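Plastic enclosure boxes - FAQ

Questions sent in about the small gray junction boxes we stock. Answers by Yabsira Beyene, updated September 26, 2025.

Is a plastic box really good enough?
For indoor work, usually. I'd doubt any seller who says it suits every job.

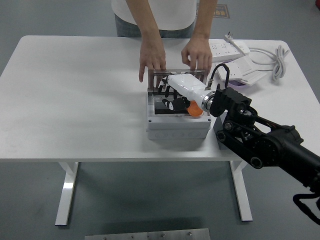
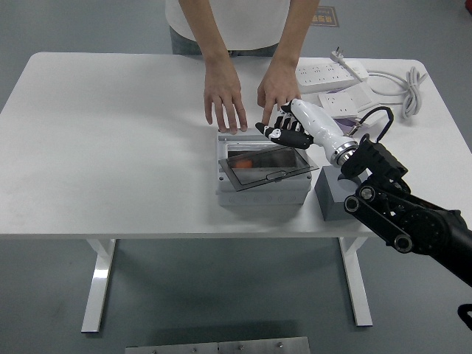 Enclosure on the bench, with the row of knockout markings along the front.

Do I need the clear lid?
Only if you want to look inside without opening it. Havgate charges extra for theirs and I can't see what the money buys.

Can I trust the weatherproof rating?
Ask for the test sheet. Denik sent me one after 6 emails. Vekska never did.

Should I punch out all the knockouts?
No. Open the ones you need. Blanking plugs are sold separately, of course.

What about the Hoekstra "lifetime" hinge?
Whose lifetime? Read the warranty first.

Do you give bulk prices?
From 300 boxes up. Ask again in October.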